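Let people skip the onboarding

I redesigned the first-run screens for Koltley last August, and I'm still a little mad about it.
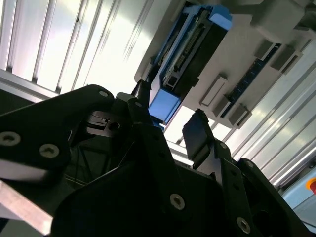 We had 7 welcome screens before anyone could touch the app - seven! I drew most of them, so I get to complain. When we tested with 50 people, nearly all of them just hunted for the skip button, and we'd made it tiny and gray. I think hiding that button is plain rude. Make it big, put it up top, and let folks poke around on their own.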